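Poker case

From the Bevden Reference of Games and Pastimes

A poker case is a carrying box made to hold poker chips together with the cards, dice and markers used in home games. Most have a hinged lid, one or more latches, a handle and an inner tray divided into rows. The term is used loosely. Dealers apply it to anything from a slim box with a couple of chip rows to a trunk said to hold over 1000 chips, and it also turns up on general tool cases that have been given a new lining.

Contents
1 Construction
2 Layout
3 Claims about origin
4 Trays and other loose holders
5 Capacity and weight
6 Criticism
7 See also

Construction

The type now most often seen has metal edging around flat panels and a dark lining. Sellers call it an "aluminum case" almost without exception. The name should be read with care, as it often covers only the edging and corners, with fiberboard or plastic behind the panels. Wooden, leather-covered and all-plastic cases are also sold. Claims that a case is "casino grade" have no agreed meaning, and casinos generally keep chips in racks and dealer trays.

Latches and handles get the most wear. Ashton Brunton, whose repair notes were printed in the Thibodeaux game catalog, thought the handle fittings were the first part worth checking on a used case and put little faith in locks. "A key that opens yours will open your neighbor's," he wrote. Brunton gave no tests in support of this, though later writers repeat it as settled.

Layout

Chips stand on edge in long rows, usually sorted by color, with a space between the rows for cards and small items. Dice often have a narrow slot of their own. A dealer button or other marker may have a fitted recess, but in used sets it tends to end up wherever there is room, commonly on top of a card pack.

Sorting by color is a habit of owners and cannot be treated as a rule of the case. Catalog photographs show each row in a single color. Sets that have been in use for a while are frequently mixed, and counting them by row gives unreliable totals. The values attached to colors differ from one house to another as well, despite charts that present one scheme as standard.
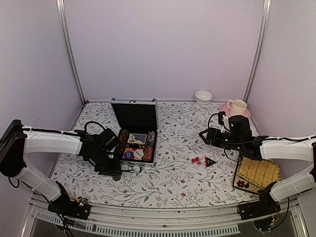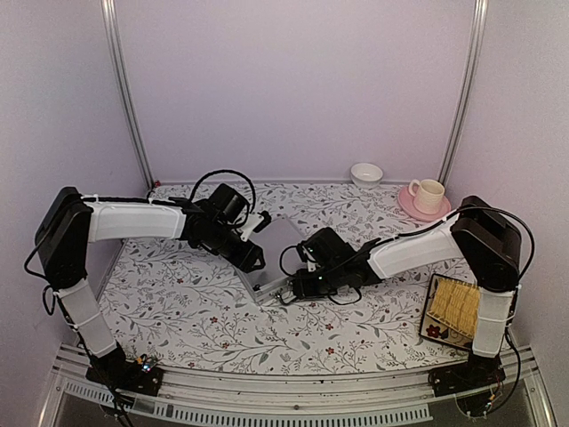

First picture: an open poker case with rows of chips, card packs and small red dice. Second picture: a flat gray metal tray with raised edges, on a floral cloth.

Claims about origin

Several sellers trace the modern case to a "riverboat gambler's box." The evidence is thin. Boxes for gaming counters are much older than poker, and the surviving ones vary so widely that almost any of them could be offered as an ancestor. The Clesside Collection holds a lidded chip box long labeled as a riverboat piece. Vasylyna Lysenko, who re-cataloged the collection, found no record of it before a house sale and moved it to "origin unknown." The older label is still quoted in sales listings.

A rival story credits the Trostcombe luggage works with the first metal-edged model. It rests on one undated trade card. The card shows a case with a curved handle but does not mention chips.

Trays and other loose holders

Players also use loose trays, racks and lidless boxes at the table. A plain tray with raised edges keeps small pieces from rolling away and gives a hard surface under them when the table is covered with a cloth. It does not keep chips in order. Whether a household tray should count as gaming equipment at all is disputed, and this article treats it as such only for the sake of completeness. Some guides recommend a tray for dice on the grounds that it makes throws fairer. No trial is cited for this, and a metal surface is certainly louder.

Capacity and weight

Advertised capacity normally refers to chips of the maker's own thickness. Thicker chips reduce it, sometimes by a full row. Weight is stated even less consistently. The Bevden traveling case was listed at 2072 grams in one catalog and given no weight in the next; it is unclear whether the figure included chips. Buyers are often told that heavier chips are better made. Many chips have a metal insert that adds weight without saying much about the rest of the chip.

Criticism

The usual complaint is that the case costs a large share of the price of a set and protects objects that hardly need protecting. Chips do not spoil in a drawer. Defenders point to transport, which is a fair point for players who travel and a weak one for those who play at home.

See also

Chip rack
Dealer button
Deck box
Dice tray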